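**From the repair table: what to do with the old computer in the spare room**

Hello again, and a happy new year to everyone who braved the heat last Sunday to come and say g'day. It was lovely to see so many of you, and I'm sorry the urn gave up before the second round of tea. We've borrowed another one, and I'm told it's a beauty.

I've been meaning for months to write something longer about old computers, seeing as it's the question I get asked more than any other, usually in the supermarket and usually beside the frozen peas. Somebody will lean on the trolley and tell me there's a tower under the desk that belonged to a son or a late husband, that it hasn't been turned on in years, and would we like it, or should it go to the tip? And I stand there with my peas going soft and say it depends, and then talk for far too long. So I'm putting it all down on paper, where you can skip the bits that don't apply to you.

The first thing I'd say is please don't put it in the kerbside bin, and please don't leave it on the nature strip either. I know the nature strip feels generous (somebody might want it!) but one good downpour and it's no use to anyone, and your photos and tax returns are sitting out there with it. The transfer station takes computers, screens and printers, but it's worth ringing before you load the car, especially after Christmas when the cage fills up. I drove out on the third of the month and drove straight home again with the whole lot still in the boot.

The second thing is the photos. Before you do anything else, have a think about what might be on there. Banafsheh Taheri brought in a tower that had been in her hallway cupboard since the family moved down from Corkia, and she was quite ready to see it gone. We talked her into leaving it with us for the week, and there were 1,328 pictures on the drive, including her mother's seventieth and a whole holiday she'd thought was lost when an old phone went into the dam. She has given me permission to tell you this, and she has also asked me to tell you that she now backs things up. I believe her about the first copy. I've got my doubts about the second.

If you'd like to have a go at rescuing your own files, it isn't as frightening as it sounds. Turn the machine off at the wall and pull the power cord out of the back. Most towers have a side panel held on with two screws, or a latch if you're lucky, and once that's off you'll find more dust than you thought possible. Take it outside for that part. I did mine on the good tablecloth once and was not popular.

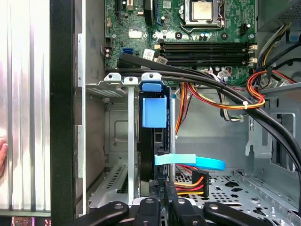 Have a soft brush handy, a clean paintbrush is fine, and go gently. Touch the bare metal of the case before you reach in, and do it again if you've wandered off to answer the phone across a woolly carpet. The hard drive is the part you're after, and in the older machines it's usually a metal box that would sit comfortably on your palm, with two cables plugged into one end. Wriggle those out by the plug and not by the cable. Put the screws in an egg cup. I say this every time and every time somebody puts them on the arm of the couch.

Once the drive is out, you can connect it to a newer computer with an adaptor. We have two of them at the table now, and you're welcome to borrow one overnight if you sign the book. If the drive makes a clicking or grinding noise, switch it off straight away and leave it alone, as each extra go can make matters worse. Proper recovery is a job for people with the right equipment, and it can be dear. We had a member quoted far more than she'd paid for the computer in the first place, and she decided (quite reasonably, I thought) that she could live without eleven years of bowls club minutes.

Now, supposing you've got everything off and you'd like the old thing to go on being useful. We're very happy to take desktops that still start up, and laptops too if the hinge isn't broken. We can't take the big deep glass monitors any more, I'm afraid, and we've enough keyboards to pave the driveway. What we're always short of is power cords, mice, and memory that somebody has taken out of a machine and kept in a drawer. Do pop it in a paper envelope with a note saying what it came out of, if you remember. If you don't remember, bring it anyway and we'll have a squint at the label.

Everything we accept has its drive wiped before it goes anywhere, and if you'd like to sit there and watch it happen, bring a book, because it's slow. Last year we passed on 78 computers, most of them to families through the primary school and seven to the seniors' flats on Dudás Street, where I gather the online crossword has caused some ill feeling. The flats have asked for a few more before May, when the new residents move in, so if you've been putting off that cupboard, this would be a very good time.

A few people have asked about the Zesex scheme, where you post off your old machine and get a voucher. I haven't used it myself, so I can't tell you whether it's any good. What I would say is take your drive out first, whoever you're sending it to, and read the part about postage.

We're in the Bovuda Room behind the library as usual, from ten until the biscuits run out. Parking is easier round the back, and there's a ramp by the bike racks if you've something heavy to bring in. Please don't carry a tower up the front steps on your own, there's a trolley and somebody will gladly come out with it. Gold coin for the tin if you can manage it. We raised $186 at the December session, which has paid for the second adaptor and a decent set of screwdrivers, and those screwdrivers are not to be used on paint tins. You know who you are.

If you can't get to us, leave a message at the library desk with your name and number and what sort of computer it is, and I'll ring you back in the evening once the cricket's over.

Jan 19, 2025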